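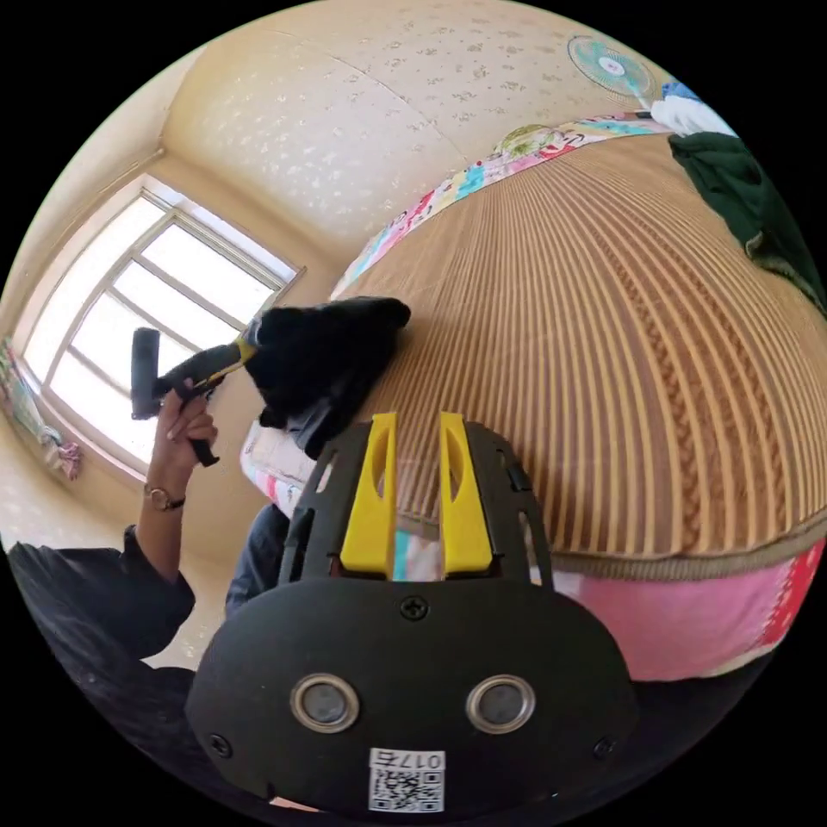 Straw mat and patchwork quilt on the bed

Board index > Books > Fantasy and Horror > Dremum (series thread, SPOILERS through book two)

marrowbone_lit
Posted Tuesday, 9:14 pm

So I finished Dremum last night and I'd like somebody to explain the praise to me. I'd been told it was the funniest ghost novel in years. I counted two laughs, and one of them was at a typo.

For those who haven't read it: Clovley is a drowned town, the dead still hold market day under the reservoir, and Peng is the ferryman who takes the living down to haggle with them. Great setup. Then Theda Weidemann spends 101 pages on who owns the ferry. I like a property dispute as much as the next person, but I came for the dead people.

And the ending. Peng gives up his name to get his sister back, and four pages later everybody is still calling him Peng. Did an editor read this?

saltcellar
Posted Tuesday, 9:40 pm

The name thing is on purpose. The living can still say it. He can't hear it anymore. Go back to the dinner chapter and look at how he never answers anyone directly after the bargain. Every line he speaks follows a touch on the arm or somebody stepping in front of him.

marrowbone_lit
Posted Tuesday, 9:52 pm

OK, I went back and looked. He answers the baker. "Peng, is it cold down there?" "Cold enough." No arm, no stepping.

saltcellar
Posted Tuesday, 9:58 pm

The baker is dead.

marrowbone_lit
Posted Tuesday, 10:03 pm

The baker is dead in YOUR reading. The book says he had "the look of a man who has been up all night," and he's a baker.

old_hob_77
Posted Tuesday, 10:31 pm

I'm with marrowbone on the middle and with saltcellar on the baker. There's no flour on him. Every other time we see him he's covered in it.

My own complaint is the comedy. People keep calling this a dark comedy and I think that's the publisher's word. The jokes are all in the narrator's asides, and the asides stop dead once they reach the water. After chapter 40 there isn't one. If that's a choice, fine, but then don't sell it to me with a grinning skeleton on the cover. There isn't a skeleton in it anywhere. The dead in Clovley are described as looking damp and a bit put out.

fennimore
Posted Tuesday, 10:47 pm

"Damp and a bit put out" is a joke though

old_hob_77
Posted Tuesday, 10:50 pm

It's my joke. She says "wet."

quillwort
Posted 7:20 am

Has anyone here read the second one, Danham? I'm 51 pages in and wondering whether to carry on. So far it's a different town, different people, and a tax inspector who may or may not be possessed. No ferry. I kept waiting for Peng to show up and now I suspect he won't.

saltcellar
Posted 7:45 am

He does show up. Keep going. I won't say when.

tallow
Posted 8:02 am

He shows up for a single scene and it's almost at the end. I don't think it's fair to tell someone "keep going" without mentioning that. I read the whole thing on the strength of a post like yours and I was pretty annoyed.

That said, the tax inspector is the best thing she's written. The chapter where he audits his own grandmother's funeral is mean and sad and I read it twice. If you like him at page 51, you'll like the book. If you're only there for the ferryman, borrow it from the library and read the last two chapters.

quillwort
Posted 8:11 am

I don't much like him yet. He keeps licking his pencil.

tallow
Posted 8:13 am

Oh, the pencil matters.

saltcellar
Posted 8:30 am

Fair point about the single scene, sorry. I do think it changes the first book, which is why I push people toward it. He tells the inspector what he traded, and it doesn't match what we were shown. Either he's lying or the narrator of Dremum was. Hob, this might be your answer about the asides too. Who was making those jokes, and why did they quit at the water?

old_hob_77
Posted 12:15 pm

I'd buy that if there was one line anywhere to support it. What I've got is an author who changed her mind between books and readers who are cleaning up after her. It happens all the time in series. The magic costs blood in book one and it costs memories by book three, and there's a 7-page forum theory about how it was always memories.

fennimore
Posted 12:32 pm

but the ferry ledger is missing a page in book one. Peng tears it out himself. You'd think that was the one line

old_hob_77
Posted 12:49 pm

Huh. I'd forgotten the ledger. That's in the ownership chapters, isn't it? The ones marrowbone and I both skimmed.

marrowbone_lit
Posted 1:05 pm

I did not skim them. I suffered through every page. He tears it out to light the stove – it says so right there, his hands are cold and the kindling is wet.

saltcellar
Posted 1:17 pm

And who tells us it's for the stove?

marrowbone_lit
Posted 1:20 pm

I am not rereading this book.

quillwort
Posted 6:38 pm

Update, I'm at the funeral audit. I'm going to finish it. Still don't like the pencil.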